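The Quarry Town That Stopped Shipping Stone

For most of the last century, Cleltmont sold its marble by the trainload. Gray blocks with dark veins went down the valley to the Jekatthorpe yards, where they were sawn, polished and sent on to banks, hotels and post offices. At the peak the quarries employed 362 people in a town of 2,000.

The rail spur closed first. Then builders turned to thinner panels and cheaper stone from overseas, and the big saws at Jekatthorpe went quiet. By the time the Berchtold company bought the last working pit, 4 men were cutting there, mostly for gravestones.

Berchtold kept the pit open but changed what it sells. Slabs stay in town now. They go to a shop on Mill Street that makes counters and hearths, and to Kanavard, a repair outfit that matches new pieces to old lobby walls. Matching is slow work. Veins from the north face run brown, while the south face gives a cooler charcoal, and a panel from the wrong side shows up as soon as it is set next to the original.

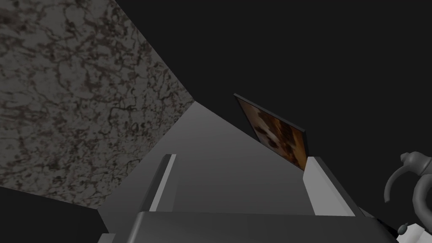
One former sawyer at Jekatthorpe said that the color was only half of it, and that the old crews always marked which way a block had sat in the ground - turn it a quarter and the veins will never line up.

Kanavard has taken up the habit again, with a chalk arrow on every block. The pit closes each December when the haul road ices over. Orders for spring already fill almost 82 pages of the shop's ledger, and the first of them is for a courthouse stairway.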